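Itden 400 fabric shaver, four months in

I bought the Itden 400 in April to replace a Gazi shaver that had started chewing holes in sweaters. It came from Clundwood, the discount place, and I paid full price for it.

The Itden is a corded model. I wanted that. My last two ran on batteries and slowed down halfway through a coat. The cord is long enough to reach from the outlet by my bed to the far side of the mattress, and the plug is a normal size.

The head has three height settings. The lowest is for flat knits and works well on cotton and acrylic. The middle one is the one I use most. The highest is meant for wool, and it leaves some pills behind, so I go over everything twice. My gray wool coat took most of an evening – the Gazi would have taken longer and left marks.

Noise is about what you would expect from a small hair dryer. The lint cup is too small. It fills up after one sleeve of a bad sweater, and the lid is stiff. A spare blade comes in the box, along with a brush that sheds its own bristles.

I also tried the Utside shaver at my sister's place. It is lighter and the cup is bigger, but the blade guard bends if you press on it. I would not use it on anything thin.
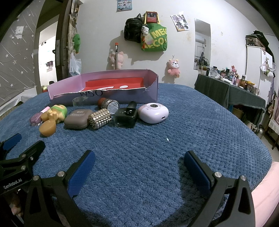
Upholstery and bedding are a separate matter. The manual says to stay off anything with a raised pile, and I agree. Flat weave couch cushions came out fine on the middle setting. A textured plush blanket like the blue one is a job for a soft brush, and the shaver should stay in the drawer. Fleece is somewhere in between. I did one corner on the highest setting and it lost some of its softness, so I stopped there.

Four stars. I would buy it again, but I'd like a bigger cup.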